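Jadby puts hand-held gripper kit on sale
16 April 2018

Jadby has begun selling Didar, a hand-held gripper kit for teaching robot arms small household jobs. The user works the two fingers by hand and the recordings are later used to train an arm. The kit costs 3,715 euros and weighs little enough for one person to use all morning, the firm says.

Opening and closing drawers is among the first tasks in the handbook – small parts organisers with see-through drawers are suggested for beginners.
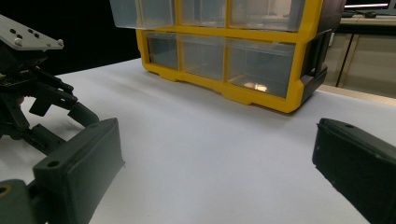

How long does it take to set up?
The firm gives a time of 9 minutes for a first set-up, including fitting the fingers.

Ans Postma, who runs sales at Jadby, said 131 kits had been ordered before the launch. Spare finger pads come in packs of 60. Hendrik Willems of the dealer Stevens said his shop would lend out two kits until September. Repairs are handled by Taltuletti.

Shares: 14 | Comments: 2
This site uses cookies. By reading on you accept our cookie policy.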